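Walking map of Waltgate for handheld GPS
Project report, Lilla Vincze

3. Collecting the tracks

I wanted a map that shows the paths people really use, and I loved this part of the work! The free maps I loaded at the start had the main roads and the river, but almost none of the steps and alleys on the Dobos side. So I walked them with a receiver set to log one point every six seconds, and came home with 35 tracks and 2618 points after cleaning.

Cleaning took longer than walking. Between tall houses the points jump across the street and back - sometimes into the river - and I removed those by hand before joining the tracks at the crossings.
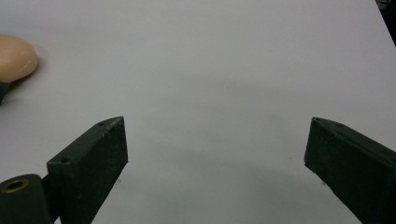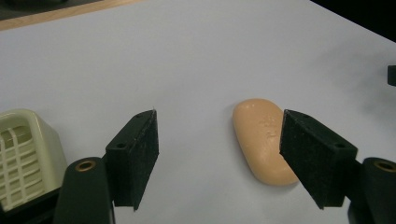 3.1 Building the map file

I drew the paths as lines in three classes: paved, unpaved and steps. Steps got their own class so that the route planner can avoid them for prams and bikes. The names came from street signs, and where a sign was missing I left the path without one.

The converter, Skurkex, splits the area into tiles. My first build had tiles that were far too big and the receiver froze when I zoomed out. With smaller tiles it redraws nicely, and scrolling along the river is a pleasure!

3.2 Testing

I planned 40 routes on the finished map and compared each one with my notes. Most were fine. The bad ones nearly all crossed Kosetti bridge, where two lines looked joined but had separate end points, so the planner sent me the long way round. I fixed the join on Monday and rebuilt the file.

Contour lines are still missing, and I would like to add them in May.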